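Rodbridge Workroom: Gallery

Rodbridge is an open-plan workroom on the second floor of the old Joly building. We moved in last February. The page covers the room itself, with notes on the ceiling, the tables and what we keep on them. Click any picture for the larger size. 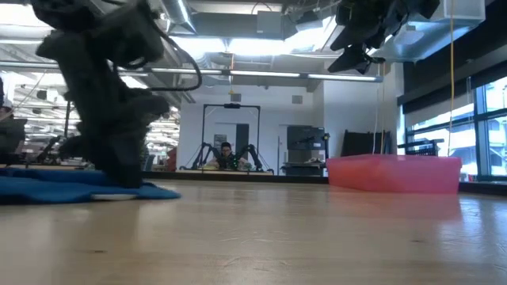

Worktable with blue cloth and pink bin, looking toward the office area.

The tabletop is light wood and picks up a fair amount of shine from the overhead lights. If you are sensitive to glare, ask for a place farther from the fixtures.

The low bin is translucent pink plastic with a rolled rim. We use bins like it for small parts and for anything that needs sorting before the end of the day. Please empty them by 6 p.m.

Cloths are kept for jobs that might scratch the wood. They can be left on the table between sessions but should be shaken out once a week. Spares are in the cabinet marked Nutell, along with the tape and the labels.

The ceiling was left open when the building was converted. The large gray duct carries the ventilation, and the long fluorescent lights hang below it. Senan Sheehan drew up the lighting plan.

Shelving and workstations fill the back of the room. Desks there are assigned. The tables at the front are shared and can be booked in blocks of 90 minutes, with a limit of 2 blocks per person per day.

Room details
Floor area: 209 square meters
Capacity: 40 people
Building: Joly, second floor
Entrance: Floltudberg side, ring the lower bell

Bookings and questions about the tables go to Kipchumba Were at the front desk. Larger copies of the gallery pictures can be requested there too.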